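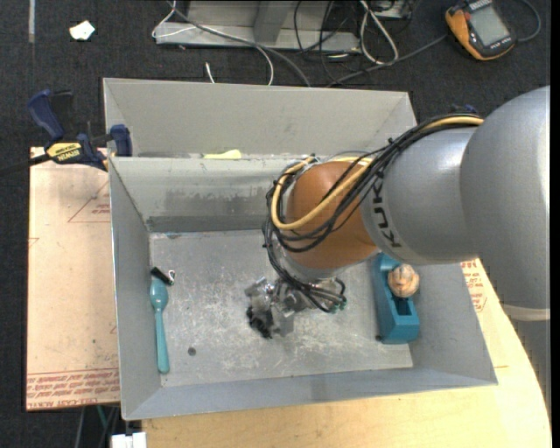 Black cables bundled with small ties on a KUKA arm, next to a yellow tube.

How to Tidy the Cables Behind a Desk

By Sandrine Baudry
May

This guide covers a home desk with a computer, one or two monitors, a lamp and the usual chargers. It takes most of an afternoon the first time. The desk in my Ollerport office has 14 cables behind it, and I have redone it 4 times in three years, so the steps below are in the order I now use.

What you need

A power strip with a switch and enough outlets for everything, plus one spare. Hook-and-loop strap, sold by the roll. A packet of small nylon ties. Flush cutters, the kind with one flat side. A cable tray that screws or clamps under the desk. Masking tape and a pen. A flashlight.

I use a Nustine tray, the shorter of the two they make. Any open wire tray will do. Closed plastic boxes look neater, but it is hard to get a hand inside them and the chargers get warm.

Step 1. Label everything before you unplug it

Fold a piece of masking tape around each cable near both ends and write on it what the cable does. "Left monitor, power" is better than "monitor." Do this while everything is still connected. If you have two identical black power cords, follow each one with your hand from end to end.

Take a photo of the back of the computer as well. You may not need it.

Step 2. Shut down and unplug

Turn off the computer, switch off the strip, and pull the strip from the wall. Then unplug everything else and lay the cables on the floor. Some of them will belong to things you no longer own. Put those in a bag. Wipe down the wall and the baseboard while you can reach them.

Check each cord for nicks, flattened spots and loose plugs. A damaged power cord should be thrown out. Do not repair it with tape.

Step 3. Mount the tray and the strip

Set the tray toward the back of the desk, four or five inches in from the edge, so your knees don't find it. Check the length of the screws against the thickness of the desktop first. I put one straight through a Millet desk, and the filler still shows.

The power strip goes inside the tray or is screwed to the underside next to it, with the switch facing the side where you sit. Only one cord should then run from the desk to the wall. Never plug one strip into another, and keep space heaters off it entirely.

Step 4. Sort by kind

Make two groups. Power cords go in one, and data cables (video, network, USB, audio) in the other. Run them along opposite sides of the tray if there is room. It makes later changes easier, and older audio cables can pick up a hum when they lie against power cords.

Step 5. Route, then tie

Plug everything back in and lay the cables where they will go, with no ties at all. Raise and lower the monitors. If the desk has an adjustable height, take it all the way up and all the way down. Pull the keyboard forward. Every part that moves needs a loop of slack that can open and close without pulling on a connector.

Once it all moves freely, begin tying at the fixed end and work outward. One strap every eight to ten inches is plenty. Leave the last six inches before each plug loose.

Use hook-and-loop strap wherever you expect to change something, and in most homes that covers nearly everything. Save the nylon ties for bundles that will stay put. Pull a nylon tie snug by hand, and check that you can still slide the cables a little inside it. A tie pulled down hard can crush thin cables.

Step 6. Trim the ends

Cut the tail off each nylon tie with the flat side of the cutters against the head. Ordinary scissors leave a stub with a sharp corner, and you will meet it the next time you reach behind the desk. Turn the heads of the ties toward the wall.

Step 7. Deal with the extra length

Fold long cables back and forth into a flat bundle the length of your hand and strap it in the middle. Avoid tight coils, and be especially gentle with fiber or very thin video cables. If a cable is more than three feet too long, buy a shorter one. My old Jetix dock came with a six-foot lead for a job that needed two, and swapping it cleared up more of the tray than anything else I did.

Step 8. Test

Plug the strip into the wall, turn it on, and start the computer. Try both monitors, the speakers, the network and each charger. If something is dead, look for a plug that has backed out while you were tying.

Leave the tape labels on. Replace them when the writing fades.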